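Surface Preparation and Cleaning: Session 2 Handout
Course: Practical Housekeeping and Premises Care, Vemville Adult Learning Centre
Tutor: Vasanthi Sarkar
Updated 2026-07-29

What this session covers

Session 1 dealt with floors. This one is on large pale surfaces that are made up of panels or tiles with joints between them: worktops, splashbacks, wall cladding, bench tops and the like. The method is much the same for all of them. What changes is the product you use and how much water the joints can stand.

Please read the handout before the practical. Ryszard Zawadzka will be running the practical in room 106 and will expect you to know the order of work.

Terms

Panel: one unbroken piece of the surface.
Seam or joint: the line where two panels meet. It may be filled (grout, sealant) or simply butted together.
Junction: the point where seams cross. Dirt collects here first and it is the part most often missed.
Matte finish: a surface with little or no shine. Smears show less than on gloss, but rubbing hard can leave a polished patch that will not come out.

Looking before you clean

Stand at one end and look along the surface at a low angle. Then look straight down at it. Crumbs and grit show best from the side, stains from above. On a white or near-white surface under even light, a soft grey patch is often just shadow. Move your hand or your head and see whether the patch moves too. If it stays put, wipe a small area with a damp white cloth and check the cloth.

Run a fingertip lightly along each seam. You are feeling for raised edges, gaps and anything sticky. Write down any lifted edge on the job sheet before you put water anywhere near it.

Order of work

Clear the surface completely. Put things on a trolley or a clean sheet, never on the floor.

Brush or vacuum off the dry dirt. Use a soft brush and work along the seams, then out across the panels. If you go across the seams first you will push grit into them.

Mix the cleaning solution. We use a neutral detergent in the practical. Follow the label for the amount and use cool or lukewarm water. Extra detergent leaves a film that picks up dirt.

Wring the cloth out well. It should not drip when you hold it up.

Wipe one panel at a time, starting with the one furthest from you. Use overlapping straight strokes and stop at the seam. Turn the cloth to a clean face for each new panel.

Go over the seams separately with a folded edge of the cloth, or a soft toothbrush if they are filled. Finish at the junctions.

Rinse with clean water and a second cloth. Change the water when it turns cloudy.

Dry with a microfibre cloth. Start with the seams this time.

Common faults

Circular wiping. It spreads dirt and leaves rings that show up when the light comes from one side.

Spraying straight on to the surface. The liquid runs to the nearest seam and sits there. Spray the cloth.

Using one cloth for the whole job. By the last panel you are putting back what you took off the first.

Scouring pads on a matte finish. Do not use them at all, even the ones sold as non-scratch.

Bleach on a coloured sealant. Test an out-of-sight spot and leave it for ten minutes.

Materials for the practical

Each pair needs two buckets, four microfibre cloths, one soft brush, one toothbrush, gloves and a 200 ml measuring jug. Anwara Sultana has the store key. Return the cloths to the wash bag and leave the buckets upside down on the rack.

Written task

Choose a panelled surface at home or at work. Make a simple plan of it showing the seams and junctions, mark any damage, and write out the order in which you would clean the panels. One side of paper is enough. Hand it in to Aatos Suominen before session 3.

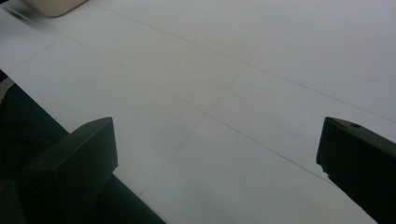
Fig. 1. Pale matte surface with faint seams between large panels.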